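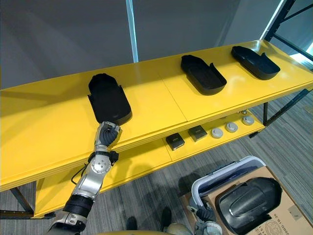
Progress report to the Economou Fund
Londthorpe Sort and Pack Room, second reporting period, to end of July
Prepared by the Londthorpe program coordinator

Summary

We're very pleased with how this period has gone. The yellow shelving is in use every working day, the shoe-shaped trays have settled into a routine, and the number of packed orders leaving the room has gone up from 1406 in the first period to 1568 in this one. There is still work to do on labelling and on the lower tier, and we've set that out further down.

What the grant has paid for

Most of this period's spending went on the room itself. The shelving colour was chosen by the people who work there (by a very wide margin!) and it has made a bigger difference than we expected. Dark trays on a bright yellow top are easy to find from across the room, and a tray that's been left in the wrong spot gets noticed straight away. We'd budgeted for plain grey units and are glad we changed our minds.

The trays came from Jodby in two deliveries. Each one has a rounded end and a raised tab, and people have taken to using the tab as the bit you line up by. We had thought we'd need to mark positions on the shelf top with tape, but spacing the trays out evenly has become a habit and the seams between the panels help.

We spent $700 less than planned on fittings, and with the fund's agreement we've put $200 of that towards replacement bins. The rest is held over for the labelling work.

How the room is working

The first few weeks were slow. Trays, small parts and cartons were all being put down wherever there was a gap, and anyone starting a shift had to spend a while sorting out what the last person had been in the middle of. We tried a written procedure, which ran to four pages and was read by very few. What worked better was agreeing on one simple rule for each surface: trays on the top, small parts below, cartons in a bin on the floor beside the shelf.

The bin on the floor has been the best small change of the period. Flat cartons used to slide about on the shelf top and take up room the trays needed. With a bin next to the unit, a carton can go in flat and be carried off to the Koka bench without anyone having to clear a space for it first.

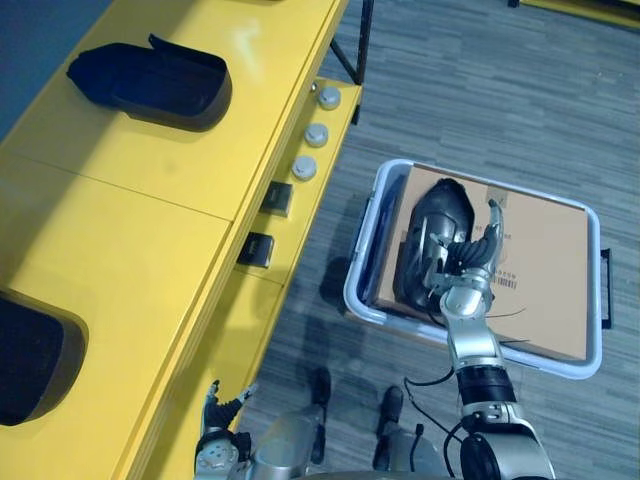 Trays on the shelf top, with a carton in its bin on the carpet alongside.

The carpet was a worry at the start, and we did get a quote for hard flooring. We've decided to leave it. It's quieter, it's kinder on the knees for anyone working low down at the bins, and it has held up well. We'd sooner put the money into things people handle.

Training is going along nicely too. New starters now spend their first Wednesday on the shelf only, handling trays and small parts, and move on to cartons the week after. Feedback has been warm, and several people have asked to stay on the shelf for longer than the program requires. One comment from the feedback sheets: "I like that I can see if I've done it right."

What hasn't gone to plan

The lower tier is still underused. It's fine for small square parts set out in a row, but people forget to look there, and twice this period we reordered parts that were already on it. A label along the front lip is the likely answer, and we'll trial two sizes of lettering before we order.

Carton barcodes are the other one. They need to be facing up when a carton goes in the bin, or the whole thing has to come out again at the Koka bench. We've added this to the first-week training and it's improving, though there's still a fair bit of flipping over going on at busy times.

The second shelving unit for the back half of the room was delayed at the supplier's end and will now fall into the next period.

Next period

Label the lower tier and check whether the double ordering stops.
Finish the carton training for everyone who started before July.
Take delivery of the second unit and set it up to match the first.
Ask Jodby for a price on a smaller tray, which the morning group has been requesting for some time.

We'd love to have someone from the fund come and see the room. Mornings before 11 are the liveliest.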